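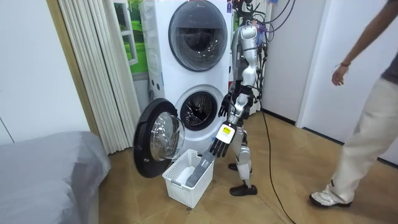 Why we share washing machines (my bit, after Notburga)

Say hello, thank Mounir for the lift. Start with my gran's wash day — always Monday, rain or not, and the whole street did it together! Pause for the mangle story.

Then on to Jestby: 823 flats, one laundry room, and people who'd lived there for years finally learning each other's names over the dryers (read Pramila's letter here, slowly).

If I'm running late, skip the soap prices and go straight to the rota row — it always gets a laugh. Leave four minutes for questions.

Recent talks
Tanvir Khondokar: Bread ovens of Lellar
Cheuk-hei Chang: Who mends the bench?
Allotments in November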